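HOS 1140 Event Styling: Tables and Balloons
Week 9 handout: Wrapping and laying out single balloons

Read this before the April practical. The Clevska table layout from last week carries over, so bring those notes.

Materials per bench
Latex balloons, pale colours
Hand pump
White tissue or thin translucent film
Dark towel or cloth
Scissors, soft tape measure

Inflating
Stop short of full size. A balloon that has been pumped hard goes tight and glassy at the crown and marks easily when anything is laid over it. Let a little air back out, roll the neck between two fingers and tie once, close to the body. Students lost marks last term for long tails, so trim the neck but leave the knot alone.

Work surface
Lay the towel lengthwise down the bench and smooth it flat. It keeps the balloon from skating around and shows up lint or bits of film that would be lost on a bare black top. Shake it out between colours.

Covering
Crumple the film lightly in one hand and open it again. Folds catch the light better than a flat sheet. Take it at the top between two fingertips, one from each side, and let it hang. Lower it until the bottom point just meets the balloon, then stop and check where it will fall before letting go. Do not drag it across the latex. If it clings in the wrong spot, lift it straight up and start again.
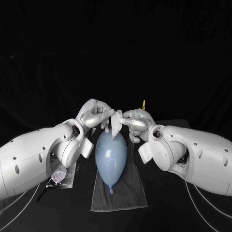
Figure 1. Film held at the top, lower point touching the balloon. Dark grey towel underneath.

Notes on colour
Light blue under white film reads as grey in a dim hall. Check it under the venue lighting, or go one shade deeper. The Generano centrepiece brief asks for light blue, so plan on two layers at most.

Assessment
One covered balloon, laid out on the towel, worth 70 marks. The remaining marks are for the bench sheet, which is due at the end of the session. Chettiar chapter on soft coverings is recommended but will not be tested.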